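Visitor Questions: Jikevberg Open Day

When is it?
14 February 2021. Doors open in the morning and the last group goes in at 3 p.m. The next one is planned for December.

Do I need to book?
Yes. Each group has 13 places and we can't add more on the day. Use the form on the Prostusham site and bring the confirmation, on paper or on your phone.

How long does a visit take?
60 minutes. The first 20 are a talk, and the rest is the demonstration and time to try the tools.

What will I see?
Mostly hand-held grippers. A person works 2 of them, one in each hand, and picks up ordinary household things. Small packets are a favorite of ours. They crumple, they slide, and the corners go every which way, so they are a good test of how the jaws close.

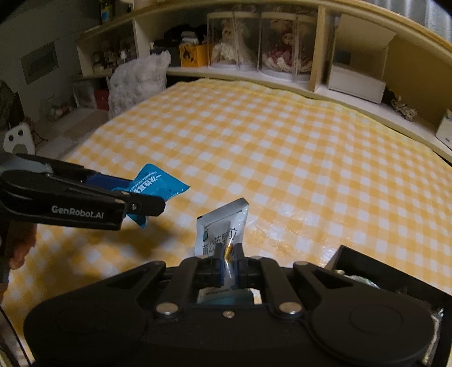
Soft surfaces get a good part of the talk too. Picking something up from a bedspread is different from picking it up from a hard table - the cloth gives when you press on it, and thin items sink into the folds.

Can I try the grippers myself?
Yes, if you are 13 or older. Take off rings and bracelets first. Long sleeves should be rolled up.

Will there be full robots?
One arm will be running in the Fankhauser room, behind a barrier. It sorts boxes and does not stop for questions, but the person at the desk will.

Can I take photos?
Anywhere except the Provimell workshop.

Is there parking?
Behind the building, from the side street. The front spaces are for deliveries - please leave them clear.

I can't make my time. What now?
Cancel through the link in your confirmation and the place goes to the waiting list.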